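Gesberg Room, Grorkorura Building: Floor and Wall Gallery

Posted Jun 27, 2024

Photos of the Gesberg room with notes on the floor, the mop and the wall edges. The notes are grouped by surface. They add to the floor care sheet for the building and replace the short entry posted last November. Product names are those printed on the current supply list: Vallel for the floor, Saliba for the cleaner.

Floor pattern

The floor is laid in pale tan planks with a wood-grain pattern. The planks meet at pointed seams, and the seams run on as long zigzags. Thin, light joint lines separate the bands. The Vallel sheet lists the pattern as chevron. The older plan of the building lists the same floor as herringbone, and both words are still in use on work orders. For matching a replacement plank, use the Vallel sheet and check the tone against a plank from the same band, as neighboring bands differ slightly in color.

A long straight seam divides the pattern. It is the easiest line to work from. The floor is mopped in strips parallel to this seam, starting at the wall farthest from the door and finishing at the door. Strips overlap by a third of the width of the mop head. Mopping across the zigzag is allowed but tends to leave residue along the joint lines, where it dries to a gray film.
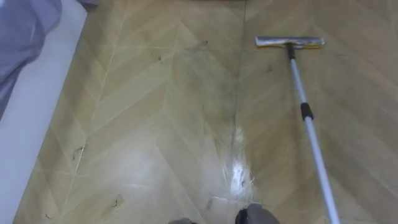 Reflected light makes a poor guide to the state of this finish. A bright patch may be water, cleaner residue, or glare, and from standing height the three look much alike. Check from a second position. Glare moves with the viewer. Water and residue stay where they are. If the patch stays, wipe it with a dry white cloth and look at the cloth: clear moisture needs drying only, and a cloudy or sticky mark means too much cleaner was used.

Dark flecks in a bright patch should be picked up before the next pass. Grit pushed along under a flat head scratches the finish in straight lines, and these show more than scuffs do because they cut across the grain.

Mop

The mop has a flat rectangular head, a short black joint and a telescoping metal pole with a black locking collar. Three settings matter.

Pole length. Set the pole so that the top end comes to chin height when the head is flat on the floor. A shorter pole puts the load on the front edge of the head and lifts the rear edge.

Collar. Tighten by hand. A collar that slips under normal pressure has usually picked up moisture or dust. Open it, wipe both tube sections dry and close it again. Do not use pliers on the plastic.

Head. Keep it flat and square to the strip being mopped. On the turn, rotate the pole and let the joint swing the head around. Lifting the head drops grit back on the cleaned strip.

Mix the Saliba cleaner at the strength marked on the bottle and apply 400 milliliters of solution per session. Two passes are standard: the first damp, the second dry. The solution goes on the pad. Pouring directly on the floor puts liquid into the joints, and the plank edges will lift in time.

Pads are rinsed after each session and hung up by the short side. Replace a pad after 12 sessions, or earlier if the edge starts to curl. Yellowing alone is no reason to replace it.
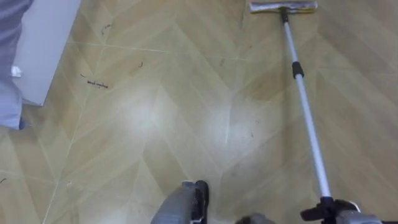 Radiator wall

Back wall, plain white. The radiator is a white vertical type with slats, mounted on the wall. Dust the slats from top to bottom before any floor work, dry, with a narrow brush. Dust from the slats falls close to the wall and is picked up with the first strip. A damp cloth on the slats turns the dust to streaks and should be kept for marks.

Boxes kept against the wall are moved out once every 4 weeks so that the floor behind them can be cleaned. Slide nothing. Cartons can carry staples on the underside, and a staple will mark this finish in one pull. Lift the box, clean, let the strip dry, then put it back a hand's width from the wall.

Cables across the floor are lifted ahead of the mop head and wiped separately along their length. A mop run over a cable leaves a dry line on each side of it. The wiping cloth should be damp at most and kept clear of plugs and connectors.

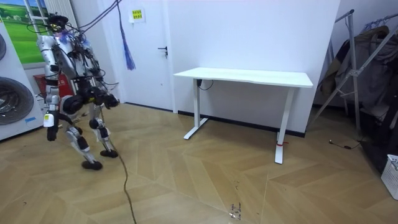

Radiator wall, with the white radiator near the top and a red box on the floor. Humanoid robot at left, on the pale tan herringbone.

Door wall

The door is plain white, set into a white wall, with a black lever handle. Handles are wiped with a cloth sprayed away from the door. Spray applied straight to the lever runs behind the plate and leaves drip marks on the white surface below. The small yellow sign near the top of the door is wiped dry only. Solvent takes the print off.

A thin black line runs along the foot of the wall. It shows dust earlier than any other part of the room and is a fair indicator of whether the edges were covered. Work along it with the short side of the mop head, keeping the pad just clear of the wall paint. Gray smears above the line come from a pad that is too wet or has been carried too high. They come off with a white eraser pad and light pressure. Heavy rubbing leaves a shiny spot that shows worse than the smear did.

The door stays closed during the second pass to limit dust from the hallway, and is opened when that pass is done. Drying time varies with the weather. The floor is ready for foot traffic when a dry cloth pressed on the long seam comes up clean and dry.

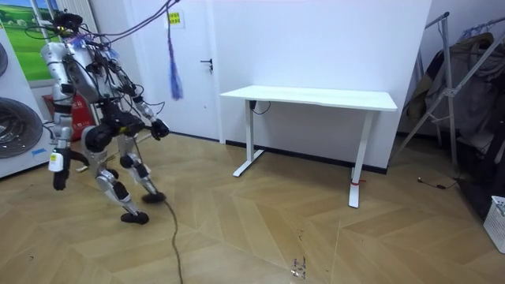 Door wall: white door, black lever handle, small yellow sign near the top. Dark cable on the floor beside the robot's forward foot.

Stock notes

Spare pads fit the flat head only. Cleaner is reordered when the last full bottle is opened. Leftover planks are stored flat, face to face, with the Vallel batch label outward.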